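Gallery: Salian grasp planner, tabletop clearing

Salian is the planning layer we run on top of the Hukus controller. It takes a segmented view of the work surface, proposes grasps, ranks them, and hands the best one to the trajectory generator. The current build drops the fixed object list used until February. Any segment that clears the size threshold is now a candidate, including soft items with no stable shape.

The ranking model was retrained on 2270 labeled grasps, of which 1422 are on deformable objects. The planner samples 2000 candidates per cycle and keeps five for collision checking. Candidates are discarded if either finger path crosses the inflated boundary of a neighboring segment. The inflation radius is a launch parameter and can be changed without a rebuild.

Logging and replay are handled by Jondska. Each entry stores the wrist view, the segment mask, and the scores before and after collision checking. Theda Pfeiffer maintains the replay viewer.

12 shares | 3 comments
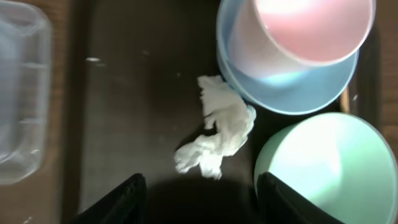 Jasmont, November 30, 2025

Wrist view with a crumpled white tissue as the target. Its upper right end presses against the light blue bowl, so there is no free margin on that side and the boundary check matters most there. Strong light washes out the upper folds; exposure is locked in the driver, and the mask threshold has to be set with that in mind. The mint green bowl at lower right is handled as an obstacle segment.

Share this gallery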